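3.2 Handling of small household linens

Folding habits were recorded in 30 homes over three weeks in May. Participants began with a cloth left crumpled on the table and were free to choose their own first step. Most looked for a corner before smoothing any part of the fabric.
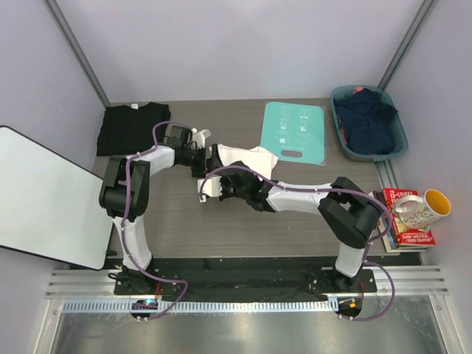
Figure 3. Crumpled white cloth near the center of a wood-grain tabletop.

Participants who smoothed first made fewer corrections later, a pattern also noted by Ezeani and Luo for larger items such as sheets.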